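Pundumcombe Otter and Mink Sign Survey: read this before using the data

Version 4, August release
Maintained by Annunziata Amato and Deming Yu

What you are getting

One table of 567 rows. Each row is a visit to a stretch of bank on the Flulberg brook or its side channels, with a note of whether the walker found droppings, prints or nothing. A second table lists the stretches. There are no coordinates finer than the stretch, and we won't send them on request.

What people say it shows

The Pillano newsletter ran a piece claiming that otters are back in force and mink are on the way out. I don't think the data can carry that. A dropping tells you an animal passed. It does not tell you how many animals there are, and a busy otter marks the same rock all week. More rows with sign in them may only mean that walkers got better at looking.

Known problems

Effort is uneven. Stretch 7 is next to the car park and gets far more visits than anywhere upstream.
Mink and polecat prints were not kept apart in the first two versions. Lingyun Cao has rechecked those with usable photographs. The rest are marked "mustelid, unsure" and should stay that way.
Blank in the sign column means nobody filled it in. It does not mean absence. Please stop turning blanks into zeros.
Water level was judged by eye. I would not use it for anything.

Fields

visit_id: number, not in date order
stretch: see second table
sign: dropping, print, none, or blank
species: otter, mink, mustelid unsure
walker: initials, removed in the public copy
length_m: 600 for most stretches, shorter where fencing stops access
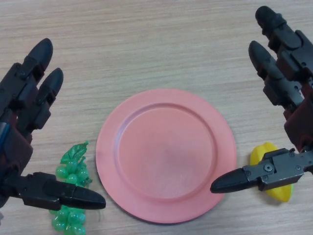 Pink plate, plastic grapes and a small yellow fruit on a wooden tabletop.

Changes since version 3

Duplicate visits removed by Peiyu Lü. Two stretches renamed after the footbridge was moved. The "confidence" column has been dropped, as every walker scored themselves high.

Reuse

Free to use with credit to the survey. If you fit a trend line, say which stretches went into it. Corrections go to Wenjie Peng, with the visit_id in the subject line.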